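## Unit 2: Grasp trials on the bench arm

Assumes the arm from Unit 1 is built and homed. Work in pairs at the Prurstead benches. Bring your own joint-offset file; offsets do not carry over between arms.

Set the gripper servo to 30 percent torque before the first approach. Wrapped candy slides under the fingers at low closing force and deforms at high force, so record the setting with each trial. Approach from directly over the bowl and stop above the contents before closing. 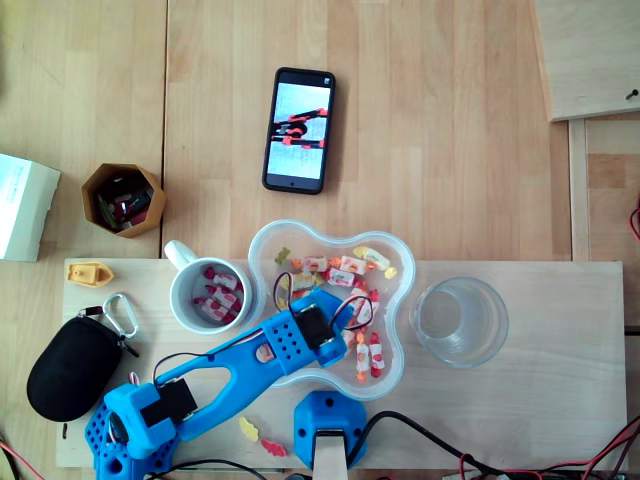
*Fig. 2.1. Printed arm, gripper lowered into the candy bowl. Mug and glass to either side of the bowl.*

Run 40 trials per target container. Log joint angles at closure, the result (held, dropped, missed) and any contact with the rim. Keep the servo leads slack through the full wrist range; a taut lead shifts the reading.

Send logs to Ilango Kaimal. Offset problems go to Mereana Brunton.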